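**Ticket:** white table covering won't stay flat
**Opened:** November 28, 2019
**Status:** open, waiting on replacement sheet
**Table:** Zurnach, beige top, by the blue partition

## Problem

The white sheet on the Zurnach table is not lying flat. It lifts a little along the middle, and small objects placed on it can rock. Under the ceiling lights the raised parts also look darker than the rest. The sheet was cut from the Rissanen roll (100 cm wide) and put down on the bare tabletop without glue.

Small items that sit on the sheet during the day, like the green block, need a surface that is level to the touch.

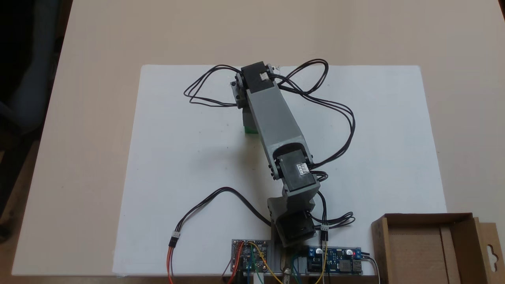
## Checks so far

- Tabletop: wiped down and checked with a straightedge in both directions. No dip or ridge found, so the table is ruled out.
- Tape: the Casell tape at the back corners had let go. Pulled off the old pieces and put down new ones.
- Humidity: the wall meter read 55 percent. The roll label asks for less than that. The roll had been standing on the floor near the door for 7 days before the sheet was cut.
- Partition: the Konoretti panel was touching the back of the table and pushing the sheet forward when someone leaned on it. Moved it back by a hand's width. The feet are locked. The dark blue-green side still faces the table, as requested in February.

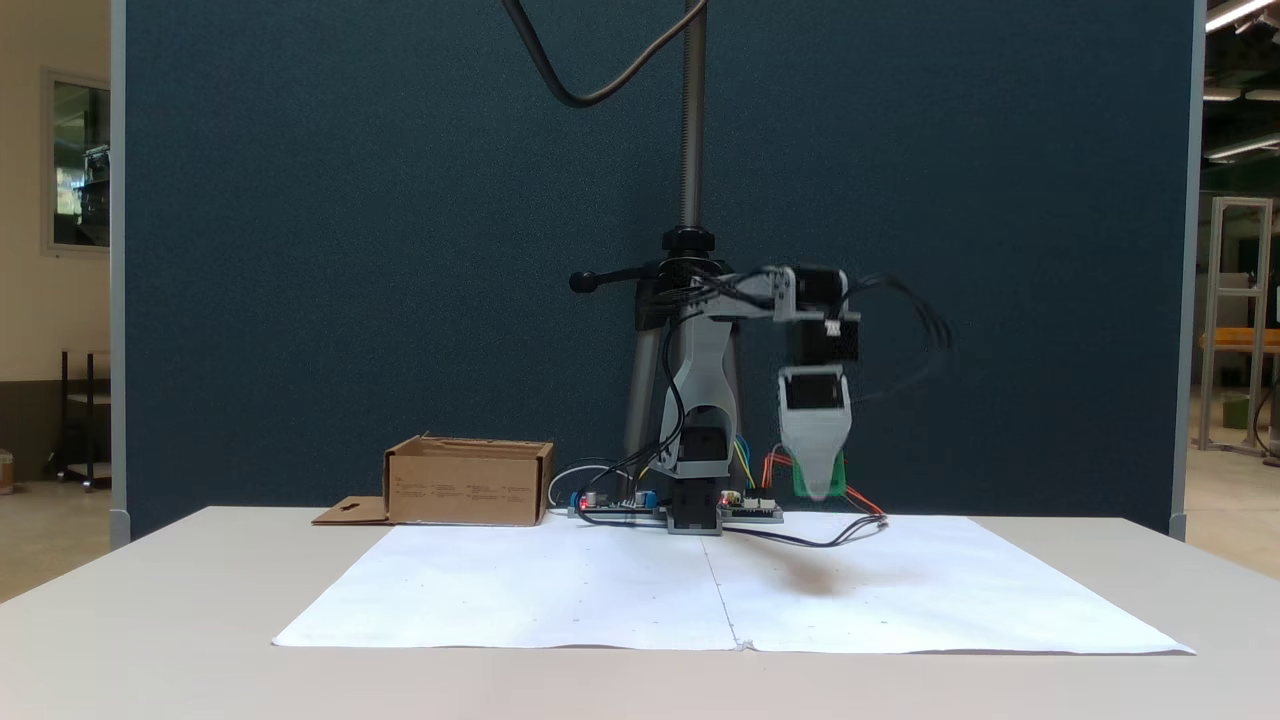 ## Result

Better at the back, no change in the middle. The corners held overnight with the new tape. Rubbing the middle down by hand works for an hour or two and then it comes back up.

What is left is the line from the far side toward the front, where the two halves meet. Each half seems to pull a little on the other as the room dries out in the evening. There is also some light waviness to the left and right of it. The gray specks are a separate matter and can stay. A soft eraser took off two of them and dulled the surface, so please don't use one on the rest.

Still to do: order one single sheet in the 2000 mm length, have it delivered flat, and leave it in the room for a weekend before it goes on the table. Keep the current sheet until then.

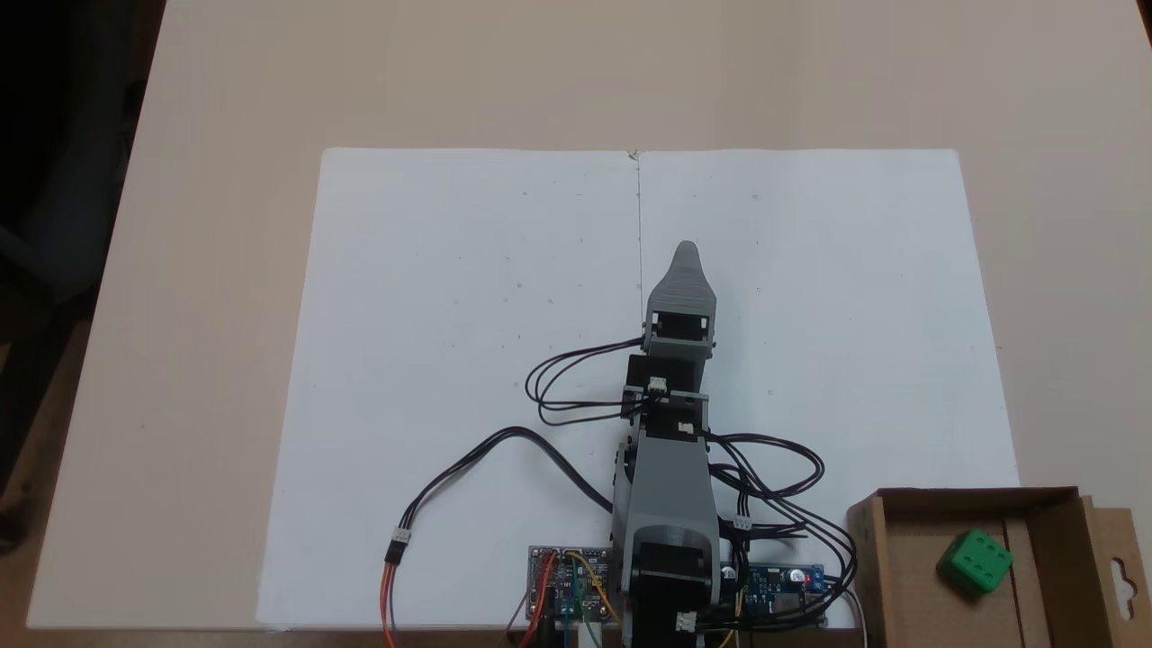 Can the sheet be glued to the tabletop in the meantime?

Please use tape only, along the outer edges. Glue will mark the table, and the sheet has to come off when the new one arrives.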